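Workshop Tips: Getting Mugs onto the Tree 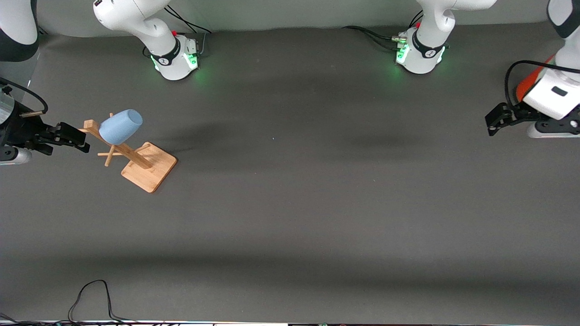 I wasted most of May blaming the gripper when my planner was the trouble! I run two arms through Rorkley, and these are my fixes so far:

Plan to a point 60 mm short of the peg, then go in slowly and straight.

Give the pegs their own collision shapes (one big box around the tree blocks everything).

Cap the planner at 600 tries. Mine used to grind away forever.

Save the seed with every plan, so you can replay the weird ones.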